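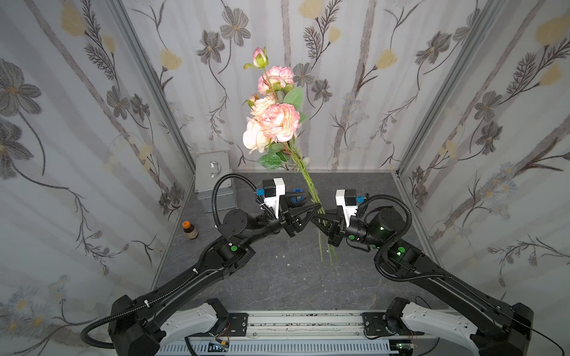
Tema 3. Evaluación de un kit bimanual antes de la compra. El caso de hoy es el kit Osholm, dos brazos sobre raíl, lo distribuye Morkbridge. Oferta cerrada, precio con formación incluida, ver hoja aparte. Lo que interesa en clase: qué preguntar al proveedor y qué probar nosotros. Primera prueba, objeto blando y alargado. Las dos pinzas cogen el ramo artificial por los tallos, una desde cada lado, a pocos centímetros una de otra, y las flores quedan arriba. Buen caso para hablar de fuerza interna: si un brazo tira un poco más que el otro, lo paga el tallo. Apuntad esto, cae seguro en la práctica.

Qué trae el kit (según oferta)
Dos brazos, pinzas paralelas de dos dedos, sensor en cada pinza, raíl, software Liu en versión básica. La versión completa de Liu va aparte, licencia anual. Ojo con eso, en la primera oferta no venía claro y Vija Hunt tuvo que pedirlo por escrito.

Plan de pruebas
150 ciclos por tarea, 3 tareas: agarre simple, traspaso de un brazo a otro, agarre conjunto. Se anota éxito / fallo / intervención. Intervención NO cuenta como éxito aunque el objeto acabe en su sitio. El año pasado medio grupo lo contó mal y hubo que repetir la tabla.
Objetos: mezclar. Rígidos, flexibles, ligeros, alguno que vuelque facil. Si solo se prueba con cubos, el kit siempre sale bien. 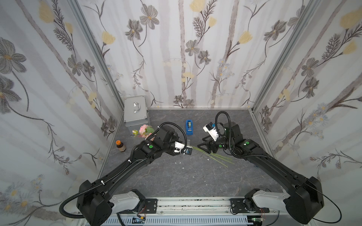 Entre ciclo y ciclo se recolocan los objetos, posición distinta cada vez, anotada en la hoja. Sin variación de posición la tasa de éxito no vale nada, mide la repetibilidad y ya. Repetibilidad es otra cosa, tema 2, repasar.

Cableado. Mirar siempre por dónde van los tubos corrugados y si el bucle tiene holgura con la muñeca girada al máximo. Pregunta para el proveedor: ¿cuántos ciclos aguanta el cable? Morkbridge contestó "uso normal". Pedir cifra.

Soporte
Raimonds Baranauskienė llevó la comparación con el kit Godgate. Resumen suyo, muy rápido:
Godgate: más carga, manual mejor, pinza aparte.
Osholm: montaje mas corto, calibración guiada, repuestos lentos.
En las dos ofertas el plazo de repuestos es orientativo. Orientativo = no compromete a nada. Negociarlo antes de firmar.

Registro
En la carpeta común hay 651 ciclos ya anotados, de las sesiones de enero. Usad solo los 100 primeros para el ejercicio, el resto lo guardo para la validación.

Para entregar
Tabla de éxito por tarea, una página de conclusiones, lista de preguntas al proveedor (mínimo una sobre licencias y una sobre cables). Se sube a la plataforma antes de la próxima sesión. Dudas de Liu a Vija, dudas de la comparativa a Raimonds.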